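3.2 Collection of demonstrations by hand

All demonstrations were recorded with the hand-held version of our gripper, which we call Usitz. The operator holds the tool and performs the task directly, and the wrist camera records the view that the robot will later have. We chose this way after a first trial with remote control, in which the operators needed much more time for each episode and often stopped in the middle to correct the arm.

Three operators (M. Zou, F. Xiao and M. Qian) collected 579 episodes for 11 tasks. Before the recording, each operator practiced until he or she could finish a task without looking away from the work area. These practice episodes are not included in the dataset. The operators were asked to move at a natural speed, but to make a short pause before closing the fingers, so that the moment of contact can be found more easily in the recording.

Each episode starts with the fingers open above the table. We do not fix the starting position exactly, because a small variation at the start was helpful for the policy in our earlier work on the Sitau arm. Episodes in which the object was dropped were kept if the operator could pick it up again, and were removed in the other cases. The removal was done by 2 of the authors independently.

The condition of the finger pads must also be considered. The pads touch the object in every episode, and their surface does not stay the same over a long collection. Figure 4 shows the fingers open over the table. 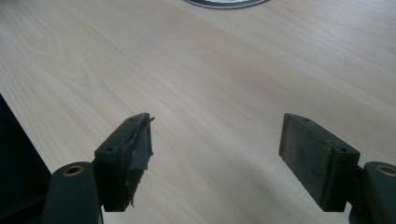 Figure 4. View of the wrist camera with the fingers open.

For this reason we stored the pad condition as a note with each group of 100 episodes, and we did not mix notes from different tools. The policy does not receive this note as input. We use it only in Section 5, where the success rate is compared between groups. The influence of pad wear on the force estimate is not studied in this paper.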